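Last updated: 03/11/2022

The Case for the Hard Surface

Most household folding happens on a bed. The mattress gives under the hands, the bedspread moves with the garment, and the finished stack leans. Eduardo Mercado, who managed the linen room at the Hitcombe hotel for 11 years, folds on a countertop and has not used a bed since he left the trade.

His method depends on friction and height. A smooth, hard top lets a cotton shirt slide when it is pulled and lie still when it is released. A quilted surface does neither. Mercado sets his work height 4 inches below the elbow, which keeps the shoulders down over a long session. At the Hitcombe, a long session meant 514 pieces.

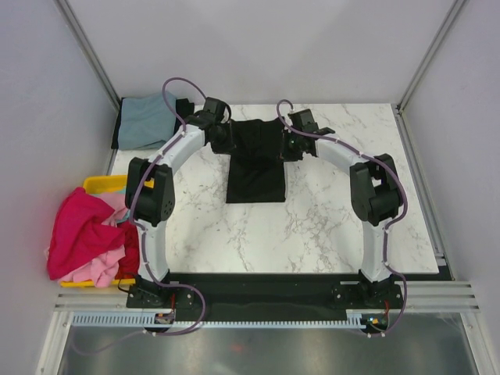
Dark T-shirts are the hardest item in a mixed load to fold well. Side seams and hems disappear against the body of the shirt, and a crease that would show at once on white cotton can go unnoticed until the shirt is worn. Contrast helps. A pale top, such as white with gray veining, gives a black garment a clear outline, so a skewed hem can be read against the surface even when the seam cannot. Taking the piece by its two upper corners and lifting that edge slightly lets the fabric settle before the first fold is made. Finished pieces go to the back, as with the folded light blue cloth against the wall, which leaves the middle of the table to the shirt in hand.

Mercado folds in thirds lengthwise, sleeves turned in, then once or twice across, depending on the depth of the shelf. He presses each fold with the forearm and avoids the palm, which drags the knit.

Lovely Dagdag, a textile instructor in Sison, teaches a slightly different sequence. She makes the crosswise fold first on heavy jersey -- the weight of the lower half pulls the upper half straight -- and turns the sides in afterward. On thin jersey she reverses the order. Her students work with shirts straight from the dryer, and she asks them to finish a load within 60 minutes, before wrinkles at the bottom of the basket set.

The basket has its own effect on the work. Placed to the side of the folding surface, off the top itself, it costs no table space and keeps unfolded pieces from mixing with finished ones. Dagdag prefers rigid plastic to canvas, which collapses as it empties and has to be held open with one hand.

Neither of them recommends a folding board. Mercado tried one in July and found it too narrow for his larger shirts. It is now in the garage, under a box of shelf brackets.

Contact the editors | Copyright 2022 Posmont | Back to top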